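A Saturday with the pillow people at Rulholm

28 Mar 2020

I have spent a lot of my life picking cushions up off the floor, and until this week it never crossed my mind that anyone might want a record of it. The folks at Rulholm do. They've set up a living room with a big cream leather sectional, and they are using it to teach a learning system called Clunesum how to tidy a couch. So I went over to watch (and yes, I asked if I could sit on it, and no, I could not).

The way it works is pretty simple to explain and pretty slow to do. A person drives the robot through a small household job, the cameras and the joints get recorded the whole way, and that one run becomes one example. Then somebody moves the pillows and they go again. And again! Marisol Mercado, who runs the sessions, told me the goal for the couch chores is 77 good examples by the end of the day, and they had 20 when I walked in with my coffee.

"Good" is doing a lot of work there. A run gets tossed if the operator stalls too long, or if a pillow ends up face down when the instruction said upright. Marisol showed me one starting layout, with a gray pillow in the middle of the couch and a blue one up on the far end, and said the arrangement gets changed before every run so the system can't just memorize where things go.

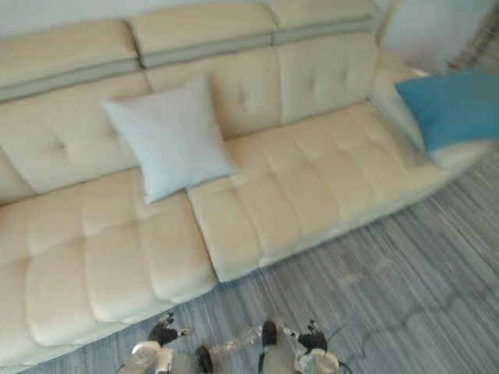
What the operator sees

Gilang Kusuma was driving for most of my visit. He sees what the robot's head sees, looking down at its own hands, and he says the first hour is strange and after that you stop noticing. What you don't stop noticing is how hard it is to judge depth. Pillows are the worst for it, he says, worse than cups, because the corners squash and you're never quite sure what you've got hold of.

I tried it for 10 minutes on a practice run that wasn't going to be kept. My hands came in from both sides like I was about to clap, and I missed the pillow completely. Gilang was very kind about it.

There's more to get around than just the couch, too. The side table at the end has a wire basket of fruit on it, right next to the armrest, and I spent my entire turn terrified of those apples. 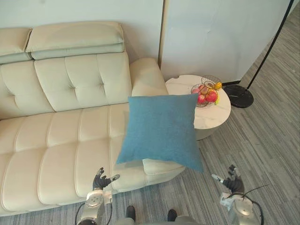 The blue cushion in front of the sofa, with the robot's hands open on either side below it.

Saodah Yeoh looks after the other half of the job, which is labeling. Every run gets a plain sentence to go with it, something like "put the white pillow back on the couch," and she likes to have several people write their own version - her feeling is that no two families ask for a pillow the same way. She reads them all herself. I asked for her favorite and she said "make it look like company's coming."

The white pillow jobs start with it down on the carpet, which means a long reach for the robot and a lot of fussing over where the hands should be before they close. Gilang slowed way down for those, and I caught myself holding my breath.

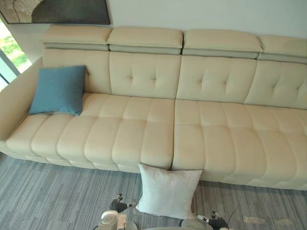 White cushion on the carpet, blue one in the corner of the couch.

When I left they were up to 60, and Marisol was pretty sure they'd get the rest done before dinner. Beds are next on the list, in May, and she's already collecting sheets. If you have a fitted one you've given up on folding, she'd be glad to take it off your hands.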